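Handout 3: Shoes by the door

Storage guides love the open basket. Lino Russo's Tudness survey asked 200 households and called it a success, but it never asked who could find a matching pair in the morning. Treat the claim with care.
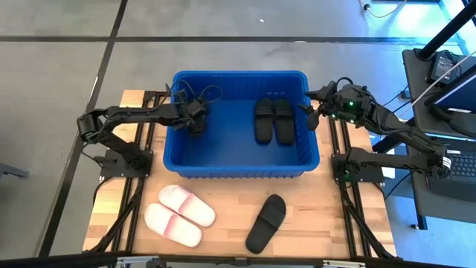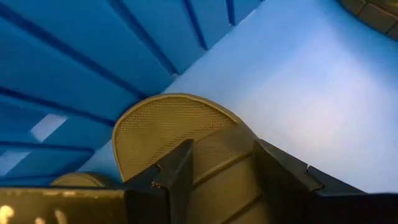
First: black slides in a blue basket. Second: blue slats, close up.

Two slides prove little. Before June, try it at home with winter boots and note what ends up on the floor. Marek Bednárik's reply is in the reader.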